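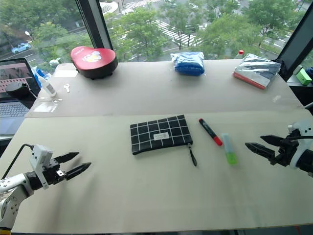 The Upstairs at Karkurby

The listing had been up for 173 days when I called. Two bedrooms on the second floor of a brick house in Karkurby, heat included, shared yard, no dogs over 30 pounds. The rent had been lowered twice. I asked the woman at the agency what was wrong with it and she said the stairs were steep.

I took the 22 bus out from Valtness after work. It was October and already getting dark. The agent met me on the porch with the keys on a loop of string. She was wearing a raincoat and kept it on the whole time.

The stairs were steep. I counted on having to carry a mattress up them and tried to picture the turn at the top.

"People take the legs off the couch," she said.

The front room had two windows over the street and a radiator under each one. The floor was pine, painted brown, worn back to the wood in a path from the door to the kitchen. Someone had walked that path for a long time. The kitchen had a gas stove, a deep sink and a pantry with a door that would not shut. I opened the faucet and let it run. My father had taught me that. You run the water and flush the toilet and look under the sink, and then you ask about the neighbors.

"Who's downstairs?" I said.

"The owner. She's eighty-one. She'll want to meet you before she signs anything."

"Is that why it hasn't rented?"

The agent looked out at the yard. "She's met a lot of people," she said.

The owner was sitting at her kitchen table with the radio on. She did not get up. She asked where I lived now and I told her Valtness, over the dry cleaner's, and that the building had been sold. She asked where I was from before that and I said Grundiddale. She turned the radio down.

"Which side of the river?"

"The low side. Huet Street."

"That flooded."

"Twice," I said. "We moved upstairs the second time and stayed up there till spring."

She thought about that. The agent checked her phone and put it back in her pocket.

"Did you work on the house, after?" the owner asked.

"I was fourteen. I pulled up floorboards. My father put them back down."

"Can you fix a pantry door?"

I said it depended on whether the door had swollen or the frame had dropped. She said it was the frame. The whole back of the house had come down half an inch the year her husband died, and then it had stopped, and she'd had a man in to look at it and he said it would outlast her. She told me this as if she were reading me the gas meter.

"Then I'd plane the door," I said. "I wouldn't touch the frame."

"The last one wanted to jack up the house."

"No," I said.

She held out her hand for the papers. The agent had to go out to the car for them, and while she was gone the owner told me the other things. The left radiator knocked. Trash went out before seven. The boy at number 44 played the trumpet, badly, but he stopped at nine — his mother saw to it. The stairs had been steep when she came there as a bride and she had only fallen down them once.

I moved in at the end of the month. My cousin's van was too small and we made three trips. We took the legs off the couch.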